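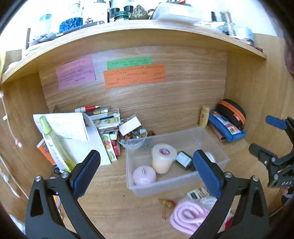 *desk cubby, clear bin on the right, paper pile on the left*

Friday, April 7, 2023
To: Drondton swap & sort list
Re: desk cubbies, what goes where

Quick one, typing between errands. Answers under the quoted bit.

> I have the same kind of wooden desk with the compartment and mine is a disaster. Pens, mail, hand cream, all in one heap. Did you buy those drawer inserts from Sasus everybody was going on about in February? And do you keep the candle stuff in with the paper stuff or no?

No inserts. Looked at them, 71 for the set, no thanks. One see-through plastic bin, open top. Candle goes in there (the pale pink one), plus the clear cup with the purple sticker on the lid, the dark green container, one small round white and clear thing. Anything that could leak or leave a ring on the wood. If it has a lid it goes in the bin – that's the whole rule.

Paper stuff is not done, as you can tell. Big white sheet with the smaller one on top still needs reading. Spray bottle with the green cap is lying across them and should of gone in the bin too. Will move it. The orange thing under the papers, either shelf or recycling, haven't decided.

Pens: still one stack with the slim boxes and the packs. Red and white marker on top becuase I use it most. Plan is 2 cups, one for pens and one for markers, and the packs stood on end at the back.

Also – to whoever asked about the Etia label sheets, yes I still have extras, 900 labels and no way I use them all. Can leave a bunch at the Urbonaitė shop counter. Reply to me off list, not to everybody please.

Gotta run. Send yours when it's sorted, or half sorted.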